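Moving a Paren Archive to a New Drive

Paren keeps its archive in two parts: the data files and a small index that records where each file sits. Copying the folder in the file manager moves the data but leaves the index pointing at the old drive. Use the steps below to move both.

Close Paren on every computer that opens the archive. Check the system tray too – the sync helper keeps running after the main window is closed.

Open Settings, then Storage, and write down the archive ID. Format the new drive with a single partition and leave at least 30 GB free beyond the current archive size.
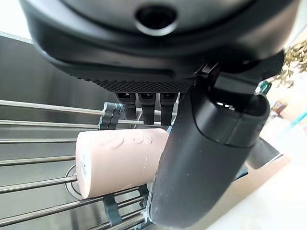
Housing underside with the small round lens opening and textured pad. 

Run the Move Archive command and choose the new drive as the target. Attachments are copied first, then notes, then the index. The test archive held 2576 records and took almost 3 hours over a USB hub. A direct connection is faster.

When the copy ends, Paren asks whether to verify. Select Full. Quick compares file names and sizes only and will miss a damaged attachment.

If verification stops with an index error, delete the file named index.lock on the new drive and start the check again. Do not delete the index itself – rebuilding it drops all custom tags.

Keep the old drive unplugged until the next scheduled backup has finished.

Page maintained by Tülin Bayram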